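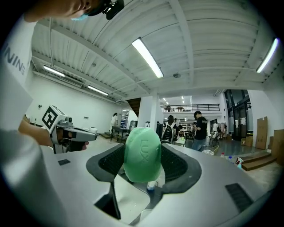
How do I keep a bar of soap from going soft on the bottom?

Keep it out of standing water and let air reach both sides between uses. A dish with drain holes or raised ribs does most of the work, and moving the soap away from the shower spray does the rest.

Asked in Bathroom and Laundry
1,641 views — 2 more answers — 51 people found this page useful

More from the person who asked

I switched back to bar soap in February after years of the pump kind. We use plain oval bars, the rounded type with the brand name pressed into the face. The top stays fine and you can still read the letters after a week, but the underside turns to paste and sticks to the dish. When I pick it up, a layer stays behind. I rinse that down the drain and it feels like I'm throwing out a third of every bar.

The dish is a ceramic one, flat on the bottom, no holes. It sits on the ledge of the tub next to the wall. Four people use the shower, mostly in the morning, one after another. We have a fan but it is weak. I don't want to drill into the tile because we rent.

I would also like to know what to do with the thin pieces at the end. At the moment they are in a cup by the sink.

Torunn Magnusson
Monday, June 11, 2018

Ziad Twal
349 answers on this site

Your dish is the main problem. A flat dish with no holes holds water, and the bar sits in it until the next person comes along. Soap takes up water easily, so the bottom never gets a chance to firm up.

What works in a rental:

Get a dish with ribs or pegs and an open bottom. I have a Gridero one, which is just a wire rack with rubber feet. Water runs straight through onto the ledge. You will have to wipe the ledge once a week or so, but that is easier than scraping the dish.

Put it at the end of the tub away from the shower head. If the ledge is too narrow there, use a hanging caddy over the shower rod. The suction cup kind also works on smooth tile, although mine falls off if I don't clean the tile with rubbing alcohol first. On textured tile don't bother.

Stand the bar on its edge if the dish allows it. An oval bar will roll, so this only works with a slotted dish. Less of the soap touches anything and it dries on both faces.

With four people in a row, use two bars. Two people use one and two use the other. Each bar gets less water in a morning. You are not using more soap overall, you just have two going.

As for new bars, some people unwrap them and leave them in the linen closet for a few weeks before use, on the idea that they lose water and get harder. I have done it with homemade soap and there was a clear difference. With store soap I couldn't tell you. It does make the towels smell nice.

For the thin pieces: wet the old sliver and the new bar, press them together, and leave them overnight without touching them. It holds better if the new bar has been used a few times, when the face is a little flatter. On a fresh bar with raised or pressed letters the sliver doesn't sit tight and it will slide off in your hand.

dishrag_prullville

I use a piece of sponge. Cut a kitchen sponge to fit the dish, put the soap on top. Done. You can wash up with the sponge too because it is full of soap by then. Replace when it gets nasty.

Comments on this answer

Torunn Magnusson: Tried this over the weekend since I had a sponge in the house. It is better than the bare dish but the sponge was soaked by Sunday night. Do you wring it out?

dishrag_prullville: every morning yes

Ziad Twal: A sponge is OK for a sink. In a shower with four people it will stay wet all day, and the bar is back to sitting in water. If you want something soft under it, a piece of loofah dries faster — cut it crosswise so the holes point down.

pkettle

For the end pieces get one of those mesh soap bags with a drawstring. Cantero has them, and so does the dollar store in the travel section. Everything goes in the bag and you lather with the bag. Hang it on the faucet. We have not thrown out a sliver in a long time. Different colors mix and it looks kind of gray but it washes the same.

Don't microwave the pieces to melt them together. I did, it puffed up and the kitchen smelled for two days.

Comments on this answer

Torunn Magnusson: Thanks. I ordered a rack and a bag. The rack is an Ellivitz, they were out of the other one. The cup of pieces has already gone in a sock for now.

pkettle: sock is fine

Related
Soap scum on a glass shower door
Removing dried soap from a ceramic dish
Can I grate bar soap for hand laundry?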